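How I ink and colour a small recipe drawing

I get asked about my recipe cards more than anything else I make, so I've finally written down how I do one from start to finish. My old tutor So-ying Choi taught me most of it, and the bad habits are all mine!

Start with a light pencil sketch on hot-pressed paper, around 11 cm wide. Keep the shapes loose — a lemon only needs one good curve and a nub at the end. I draw the food first and leave the lettering until I know how much room is left (usually less than I'd hoped).

Next comes the ink. I use a Prarno dip pen with waterproof black, and I work from the top left so my sleeve stays out of it. Give it 60 minutes before you rub out the pencil, longer if your room is damp like mine. 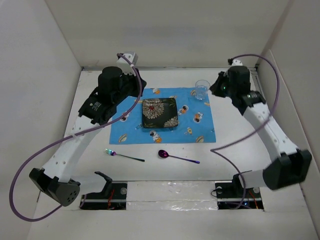 Can I use a fineliner instead of a dip pen?

A fineliner works very well, as long as the ink is waterproof. Test it on a scrap first by brushing clean water over a line.

Now for colour. I mix 6 puddles of watercolour before I touch the drawing, all from the same three tubes, so everything sits nicely together. Lay the palest wash first, let it dry, then go back in with the shadows. Leave a few bits of bare paper for shine — glasses and cherries really need it.

Lettering goes on last, in pencil and then ink. Scan at a high setting and keep the original flat under a heavy book overnight.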